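Connector faults at Nutadmont: what the bench team learned

14 shares | 3 comments

The trouble started in February, when a batch of cable sessions at Nutadmont began failing checks. The lead of the bench team, who asked to be quoted by job only, had 3138 recorded sessions on the server by then and had assumed they were all good.

"We train on what people do with hand-held grippers," she said. "Someone joins two small plug-ended cables, the grippers record it, and the arm learns from that. If the recording says the jaws were closed when they were open, the arm learns the wrong thing."

The first sign came from the arm itself. It crushed a connector housing, backed off and did the same to the next one. An operator hit the stop button on the third. She said the stop worked as it should, but the arm had carried on for longer than anyone liked.

"It was pushing with its fingers past the point where they should have quit. There was a person's hand on the fixture. Nothing happened to the hand. I still wrote it up as a safety report."

The team went looking for a software bug and lost most of a week that way. The fault was in the width reading on one pair of grippers. A screw in the finger mount had worked loose, and the reading drifted a little more with every session. By late afternoon the log showed a wider gap than the real one – enough to matter on a part that small.

Of the 3138 sessions, 2581 passed when they were checked again. The rest were pulled. Durbridge, which supplies the mounts, sent longer screws and a thread locker, and the team now checks the zero reading before every run.

"We close the fingers on nothing, read the number, write it down," she said. "Then again after 70 joins. It used to be 100, and that was too many."

She also changed the rule for the arm. It may not run while anyone has a hand on the fixture, and the force limit is set in the controller instead of in the learned program. Havlíček, the firm that services the arm, did that in one visit.

The hand work goes on as before, two grippers to a cable.

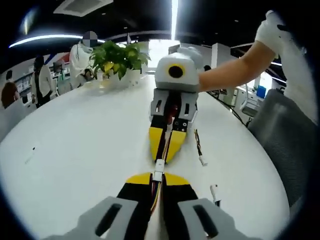
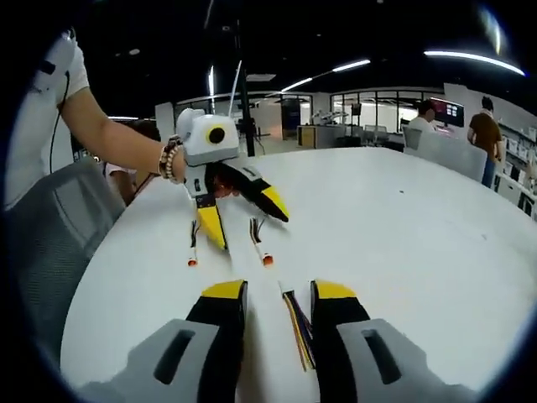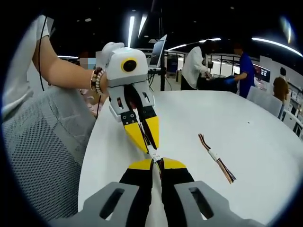 Starkov, reading a draft of this piece, asked why the drift had not shown up in the daily logs, and added that a zero check is only as good as the person who reads the number. A limit that stops the run when the zero is off would be safer, in Starkov's view, and should have been there from the first day.

Contact | Copyright, all rights reserved | Back to top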